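Home / About us

About Wimwood

Wimwood is an office fit-out and room maintenance firm. We plan, furnish and maintain small shared workrooms, mostly single rooms with a mix of fixed and movable furniture. The company was formed out of the furniture section of Thibodeau and has operated under its own name for 10 years. The office is in Flunham, with a second store at Pullirura.

Scope of work

A standard contract covers desks, tables, task chairs, waste bins, floor-level power and the floor itself. Walls, lighting and ventilation are excluded. We currently maintain 42 rooms under contract. Each room has a written schedule listing every item and its assigned position. The schedule is reissued every October.

Wood-look plank flooring is our usual specification for new rooms. Casters roll on it without a mat, and paper and dust can be cleared with a dry mop. 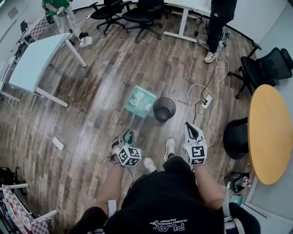
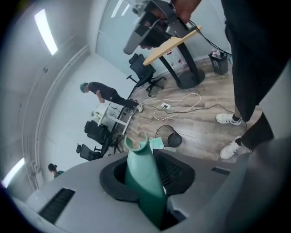
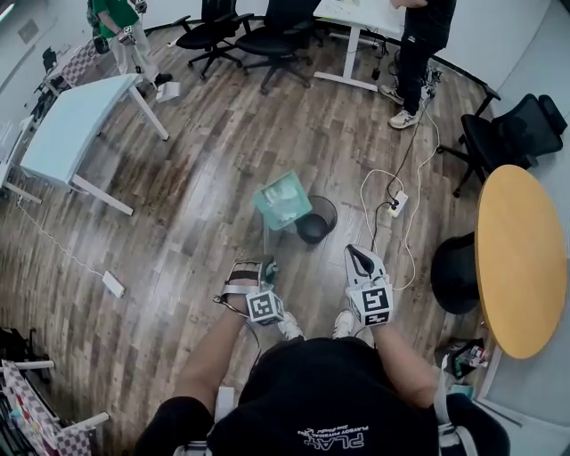
Workrooms: desks, seating, bins, power

Desks and tables. Each room has one or more white work surfaces on metal frames. Small pedestal tables are added where a full desk would block a route. Surfaces are cleared before the floor is cleaned.

Seating. Black office chairs on five-spoke wheeled bases are the default. Chairs not in use go back to the desk line or the wall. Worn casters are replaced as a full set.

Waste. Round black mesh wastebaskets are used for dry paper only. A small translucent bin may be placed next to one for overflow. Both are emptied on the same round and set upright in their assigned positions. Food waste goes to the corridor bins.

Power. Power strips and adapters are listed on the schedule by location. Cables crossing a walking route are re-routed or covered at the next visit. Slack is coiled and tied at the strip end. Strips are never connected to one another.

Service visits

A routine visit is carried out by 2 technicians and takes up to 3 hours per room. The order of work is fixed: surfaces, bins, cables, chairs, floor. Items found on the floor that are not on the schedule are placed on the nearest table and noted on the visit sheet. We do not discard loose papers unless they are in a bin.

Requests for a first survey go to the Flunham office. Please include a floor plan, the number of wall outlets and the preferred access times.

Page last revised Mar 5, 2022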